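From: Bindu Pinto
To: Forkley workshop list
Subject: Re: sim before we bolt the arm down?

> Is the simulated bench far enough along to tell us where the
> base should go? I don't want to drill the table twice. Also, did
> the Stirard grip settings carry over or did you start again?
> Ramasamy

The bench is far enough along for the base, yes. I put the plate near the right end of the table, with the bin just in front of it and the rest of the objects going out to the left.
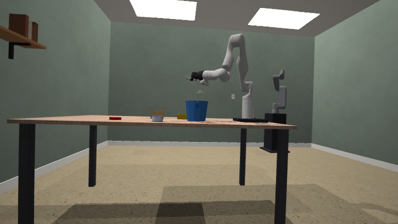

With that layout I ran 343 pick attempts overnight. The short reaches were fine. The long ones stalled until I dropped the joint speed limit to 60 percent, so please leave it there for now. I'd hold off drilling until someone has checked for braces under our real table. The model has none.

The grip settings did not carry over. Stirard stores finger force per object and our Orard script wants one value for everything. I started again with the plain gray cylinder, held between the two fingers over the blue bowl, and tuned from the wrist view.
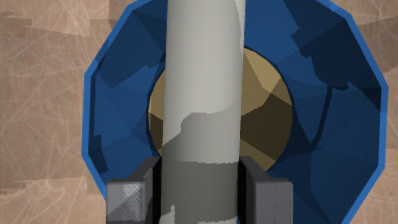 Contact friction is still a guess. I have 2 values that both hold in the sim and I can't choose between them without the real pads. If whoever has the spare pads could leave them in the Orard drawer, I'll measure them in April.

The config is in the shared folder under bench2.

Bindu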